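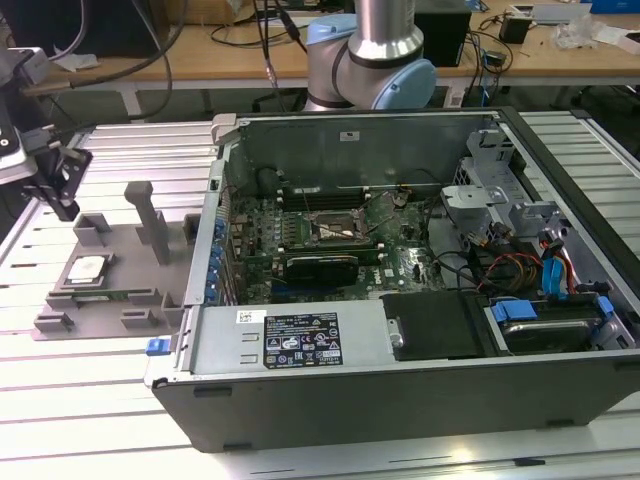 Tiburcio Mendoza wrote to me that a narrator should never do accents, only a "light color" of the voice. I have thought about it all week, so I make a small thread.

Audio > Narration > Threads

1/ I am recording Taria, a long novel with 2,784 lines of dialogue (the publisher's spreadsheet says so). Many of the people in it come from different countries. English is my third language and I was still given the job.

2/ My first try was full accents for everybody. I listened to chapter 6 in bed and I was ashamed. The grandmother sounded like a pirate.
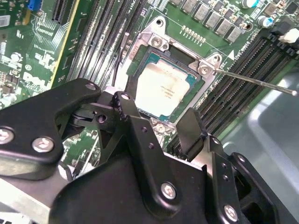
AKCOMBE, 31 Jul 2019. Second day of retakes. I have removed the accents from everyone except the grandmother and the priest. Now I change the speed. The grandmother speaks slowly and breathes before each verb, and the priest never finishes his words.

3/ Names are a different problem. The doctor in the book is called Ó Gríofa, and I said it three ways in one chapter. I asked the publisher for a recording of the name and they sent one the same evening. Please ask before you start, not after 500 pages like me.

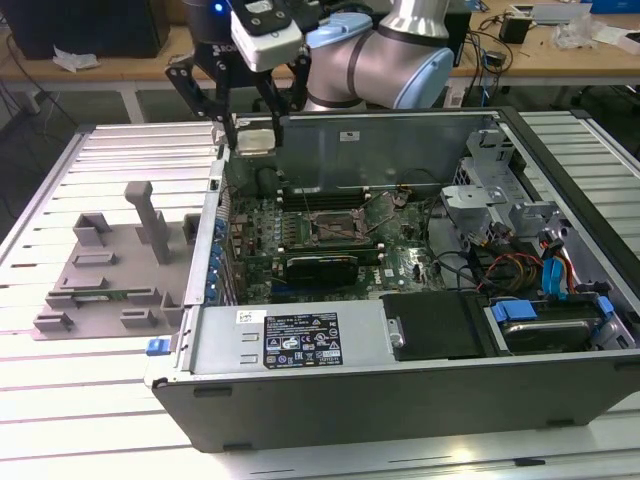

Margit replied that listeners forgive a wrong accent sooner than a wrong name, and that she once returned a whole book for this.

4/ I believe her. I keep a list now, with every name and every town, and how I said it the first time. Flavville is on it. I say FLAV-vil, with a short end. The author likes it.

5/ The hardest is when two people from the same village talk for a long time. 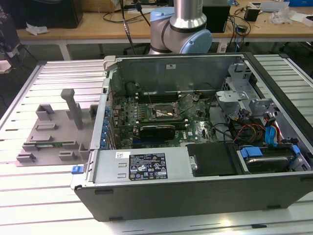 For these pages I put one voice a little closer to the microphone and leave the other where it was. It is a small difference, but in headphones you hear it. I also drink warm water and don't eat cheese before.

6/ The delivery is in November. I have around 2 hours finished.

Print this page | E-mail this page

Comments

pelham_reads: The distance trick is good, but watch your room noise when you move in.

Odile: Does the priest have a big part? Please let him finish a word sometimes.

nightshift44: Same here with cheese. Apples help me.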